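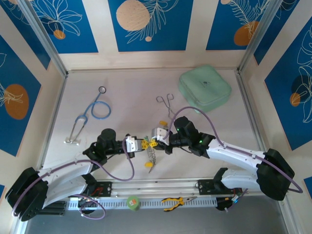
Wurix Two-Arm Bench Kit: Frequently Asked Questions

3 min read

What is in the kit?
Two arms, two mounting plates, the rail, the cable tray and the control software. The tabletop and wall panels are sold separately by Lindbridge, or you can use your own.

Does it ship assembled?
The arms do. The rail does not. Bolt each base to its plate before you route any cables.

Can both arms hold the same part?
Yes. Handoffs and shared holds of small plastic parts are supported in the standard software. Set the grip force of each side separately – the default is too high for anything with a spring on it.

How much slack do the arm cables need?
Enough for a loose loop at full reach. A cable pulled tight at the wrist will trip the motor limit.

Do patterned walls affect operation?
No. The arms do not use the walls as a reference. Plain panels are available at the same price.

Can I leave tools on the table?
Outside the reach area, yes. The software does not detect pliers, scissors or tape unless you add them as objects.

How long do the gripper fingers last?
Our test pair at Luangrath was replaced after 2,157 grip cycles. Spare fingers come in packs of 100.

What does it cost?
The kit is $1,633. Fonitari support is a yearly add-on.

Is there a return period?
33 days from delivery. Fingers that have been fitted are excluded.

When is support open?
Every day except Sunday.

Comments (3)

Somkiat Yimyam: The rail bolts in my box were a different length from the ones in the manual. They fit, but please update the drawing.

benchrat: Does the cable tray come in a longer size? Mine stops short of the right base.

tove_k: Lowering the grip force on one side only fixed my handoffs. Leave the other at default.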